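Crowdfunding: how to handle pledges that fail after the campaign closes?

Asked 9/27/13 in Tabletop Publishing > Fulfillment

My party game, Rollava, finished its campaign with 1880 backers. The platform charged cards the night the campaign closed and some of the charges were declined. The platform retries declined cards for a set period and then drops the pledge.

Two things I can't work out from the help pages:

The print order. Mulletov (the printer) wants a final quantity before the retry period ends. Their price breaks are at 1500 and 3000 units. Do I order against the pledge total on the campaign page or against the money collected so far?

The stretch goal. We passed the goal for the second dice set by a small margin. If the dropped pledges bring the collected total under that line, am I still expected to deliver it?

I am using Gradus for the backer survey, in case that matters. The survey has not gone out yet. US only, one language edition, one box size.

3 answers

Answer 1 (accepted)

Take the stretch goal first. The page displayed it as reached when the clock stopped, and backers pledged on that basis. Deliver it. I know of campaigns that withdrew a goal over failed cards, and the refund requests cost more than the goal would have. Price the dice set into the job now and treat the shortfall as an expense.

For the print order, ignore both totals and work from units. Export the backer report and filter by payment status. You will have three groups: collected, errored, dropped. Count the games owed in the collected group, including multi-copy tiers. That is your floor. Treat the errored group as half recovered unless you have better data. Add replacement stock for damaged boxes, then whatever you intend to sell afterward.

My last project had 1310 units owed on the day the printer wanted a number. The next break was at 3000. The unit price was much better at the break, but the total invoice was nearly double, and storage was billed by the pallet. I ordered 2000 and have not regretted it. Run your own figures with storage included, for at least a year.

Other points, in the order I would do them:

1. Ask Mulletov in writing whether the quantity can be revised upward after the deposit. Many printers allow it until the sheets go on press. Downward is usually not allowed.

2. Message the errored backers yourself, once, through the platform. The automatic notices go to spam. Keep it short and put the link to the payment page in the first line.

3. Hold the survey until the retry period ends. If you send it early, Gradus will import errored backers with the same status as paid ones, and you will have to separate them by hand before shipping.
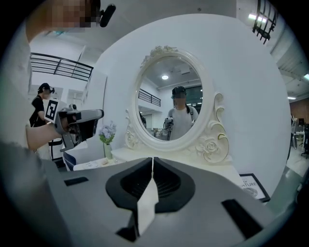 4. Freeze the address list two weeks before freight arrives. Changes after that go on a separate sheet.

5. Keep a record of dropped backers. Several will write in later asking where their game is. You can offer them a late pledge at the same price if stock allows.

Answer 2

Agree with most of the above, except on half recovery for errored cards. Mine came in well over that. It depends on the pledge size, with the low tiers being the worst. Break the errored group down by tier before you apply a percentage.

Also check whether the platform takes its fee on the pledged or the collected amount. Ours was on collected. Read your own terms.

Comment from the asker: Fee is on collected, I checked. Mulletov says upward revision is fine until plates are made. Splitting by tier now.

Answer 3

We used Huamán for storage and they take partial pallets. Don't know about the printing part. Good luck with the game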